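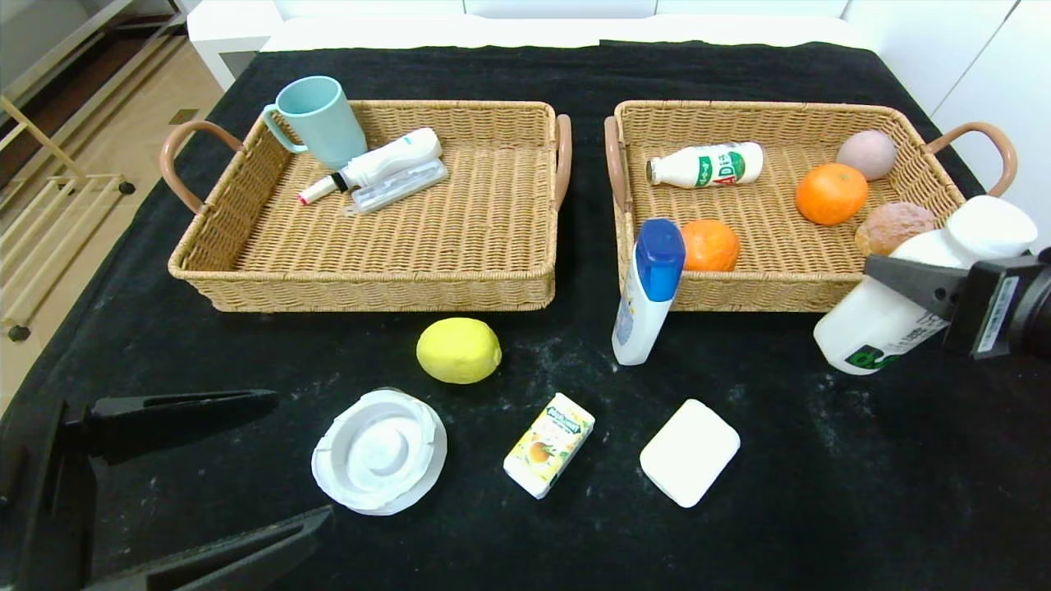

Figure 5. Sorting in progress: toiletries in the left basket, food in the right, unsorted items on the cloth.

Print this page | E-mail this page
17 shares

Section 5 – Filling the Baskets

Use this section once both Rimside baskets are on the table. Each basket takes one kind of item. The left basket is for toiletries and the right basket is for food and drink.

1. Spread a cloth over the table and smooth it flat. Set the baskets side by side near the far edge, with the handles at the left and right ends.

2. Put all loose items on the cloth in front of the baskets.

3. Place mugs and toothbrushes in the left basket. Stand the mug in a back corner. Lay the toothbrush and its case flat on the woven floor.

4. Add bar soap to the same basket. Let it dry first, or wrap it.

5. Place fruit, bread and drinks in the right basket. Lay drink bottles on their sides toward the back. Keep soft fruit in a corner – it bruises if a bottle rolls onto it.

6. Check the cap on every large bottle before you move it. Bottles too tall for the basket go in the Prindis tray (see Section 6).

NOTE: Small cartons may lie flat or stand up. Lemons and tangerines go together.

CAUTION: Do not pack cleaning products with food.

CAUTION: Do not lift a full basket by one handle.

7. Shake out the cloth when the table is clear. Wipe crumbs or powder from the basket floor with a dry brush. Do not soak the weave.

2,879 views
0 comments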